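Review: Sendholm mounting platform for a robot arm

Rating: 4 of 5

I write this for people who must prepare a budget for one or two robot arms and who think, like I was thinking, that the arm is the only big line in the table. We have a small lab where we test how arms handle things from a kitchen. The arms came first. After this we understood that we need something to stand them on, and this is where the Sendholm kit came in.

The kit is a platform of aluminum profile, a set of brackets, a bag of screws and T-nuts, and two end clamps. The price for us was 2,312 dollars with the brackets. Delivery was 200 more. I compared it with the Vadetti stand, which was quoted at 3,054 with delivery included, so the difference is 542 dollars for one place. If you equip two places it becomes serious money, and for us it paid for the bench tops.

Ordering. I bought through Starmont, a reseller, and I can say they answer fast but they do not read carefully. I asked two times if the holes in the top plate match our arm, and two times I received the same PDF. The holes match. Please ask for the drawing anyway before you pay, the drawing is better than the PDF. The kit arrived in 11 days. One bracket was bent and they sent a new one without discussion.

Assembly. Two persons can do it in one afternoon. The manual is printed very small and step 6 comes before you have the parts of step 5 tightened, so read it until the end first. The tools in the box are only hex keys, and the long one became round at the corner quickly. I bought a better one in a hardware store. The rails were straight and the cuts had no sharp places, which I check always because my last cheap profile cut my hand.

Stiffness. This was my biggest worry. When the arm is stretched far and stops fast, a weak stand answers with a small shake, and then the gripper is not where you want it. With Sendholm I see a little movement if I push the platform by hand, but in normal work at medium speed it does not disturb us. At full speed I would choose the Vadetti, I tried it at a colleague's lab and it is heavier and quieter.

Clamps. They are the weak part. They hold well, but the screw is short, and if your table has a thick edge you will not close them. I replaced one with a Dong clamp that I had already, and this one opens wider. I recommend to count this in your budget from the beginning.
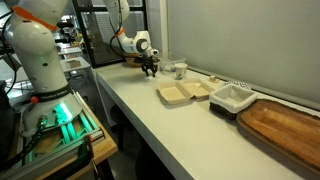 Planning of the space needs more attention than the stand itself, and here I made my mistake. I measured the footprint of the platform and I did not measure the reach. One arm stands on its platform from below, the other comes down to the counter from above, and both want the same piece of air. It is better to draw the two reach circles on the floor plan before you order any furniture. Also think where the test objects will live. We keep the bowl, the lidded container, the basket and the wooden tray in a row at the back by the wall, so the front part stays for the work, for example an open takeout box. A deeper counter would be more comfortable, and I would now pay for it. Leave space for the cables too, they hang down next to the arm and you do not want a chair there.

What I would write in the budget table for one place: the arm, the gripper, the stand, delivery, one extra pair of clamps, good hex keys, longer cables, the table, and a small amount for objects. The last line looks funny to the people who approve the money, but bowls and boxes get used up, and paper ones very fast. I put it under consumables and the question did not come back.

Good: price, straight rails, fast replacement of the bad part, holes fit.

Not good: short clamps, small print in the manual, soft hex key, reseller who sends the same PDF.

Would I buy again? Yes, for a test lab like ours, where the arm moves with moderate speed. For production with three shifts I would take the Vadetti and not look at the difference in price. If somebody has the newer Sendholm version with the wide clamps – I saw it in the catalog in December – please write if the screw is longer now.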